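**Ticket 275 – Hineo junior league stats: player totals wrong after mid-season trade**
Opened by: Marius Iordache
Assigned to: Octavian Bălan
Status: waiting on club

Player 116 moved from Povow to Lungu in December. His season line shows only the Lungu games. Goals and assists with Povow are missing from the career table but still appear on the old game sheets.

Checked: game sheets are complete. The roster import created a second player record, 153, with the same date of birth.

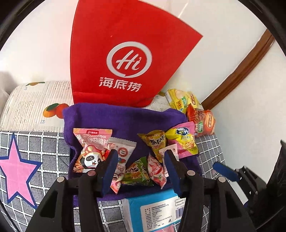
*Snack packets on a purple towel, with a red Haidilao bag behind.*

January 23, 2018 – merged 153 into 116 on the test copy. Goals now add up. Penalty minutes do not – a ten-minute misconduct is counted twice. Cleared the cache and re-ran the merge, same result.
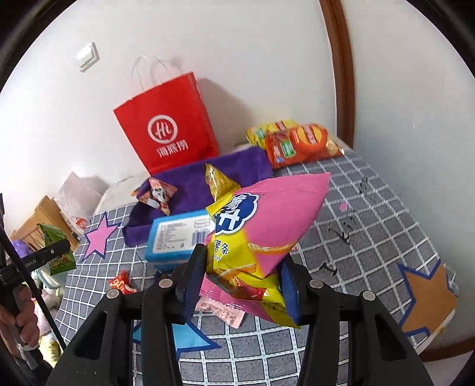 Photo: Ganura

Cause found: the misconduct was entered by the home scorer and again by the league office. Removed the office entry on the test copy. Need Lungu to confirm the sheet before the live table is changed.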